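Features > Science > The Kitchen That Isn't There

Search the magazine Go

The Kitchen That Isn't There

Teodora Vukadinović has opened more fridge doors than anyone I have ever met, and hardly any of them could keep milk cold. They live inside a simulator called Kaimal, which her small group at Drammont has been building, breaking and patching up again since she arrived, and which she talks about with the sort of fond exasperation other people keep for an old car.

I went to see her one wet afternoon in April, expecting to be shown a great deal of machinery. What I got was a mug of very strong tea, a chair with a wobble, and a long and thoroughly enjoyable conversation about clutter. Clutter, you see, is her subject. A robot arm that can pick a block off a bare table has been a solved sort of problem for a good while now. Ask the same arm to reach past a shelf lip, under another shelf, and come back out with somebody's lunch, and it tends to lose its nerve (or its elbow meets the door, which Teodora says makes a horrible noise in real life and no noise at all in Kaimal).

Her group's method, which they have named Geker, begins with failure. The usual habit is to gather up lots of good attempts and let the robot copy them. Geker keeps the bad ones too, and winds each of them back to the last moment at which things could still have been put right. Then it tries again from there, over and over, with the food shifted a little or the door swung a little wider. "My grandmother taught me to knit that way," she told me. "You don't unravel the whole jumper, you go back to the dropped stitch."

For the study she talked me through, the team built 200 kitchens and set the arm the same job in every one: fetch a named item from the fridge without knocking anything else over. Trained on good attempts alone, it managed 13 of them. With Geker it managed 323 successful fetches over 2 full rounds of the kitchens, and I'm told there was cake.

We watched a few of the attempts together on her screen, and I found myself leaning forward as though I could help.

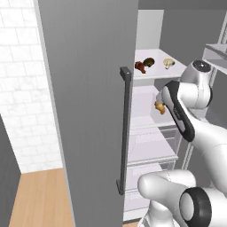
What happens in a real kitchen

The middle shelf is the awkward one, she explained, because the wrist has to go in nearly level and there's so little room above it. Real fridges will be worse, with their condensation and their sticky jars, and a firm called Bamow has offered the group a test kitchen to find out how much worse. Teodora is looking forward to it enormously. She has already asked whether they would mind her bringing her own leftovers.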